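Kekside began as a planner that kept missing drawers. Its second version, released in December, runs 31 tasks in simulation before any arm moves.

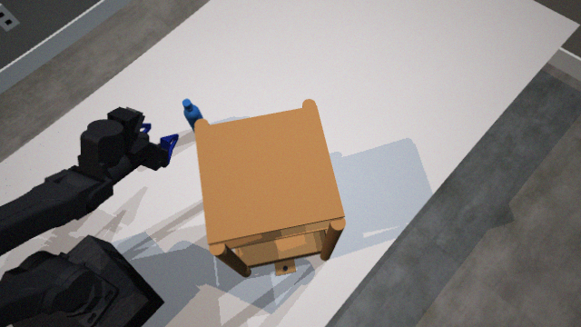
Planning happens in two passes. Jurnier, the layer underneath, picks a grasp and Kekside checks the path against everything nearby. A small blue bottle at the corner of a nightstand leaves the upper arm less space to work with, so the checker throws out up to 68 paths per run.

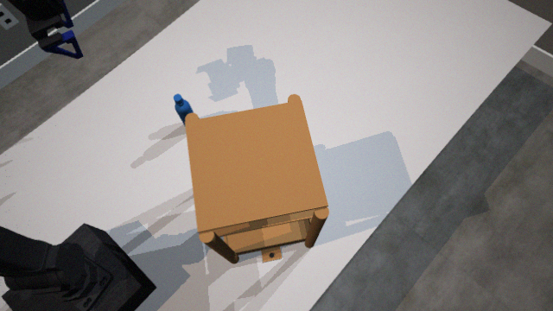 Ilaria D'Amico thinks the checker is too strict, and that a planner which rejects so much will be slow on real hardware. Her own tool, Hajdu, checks only the last 3 steps.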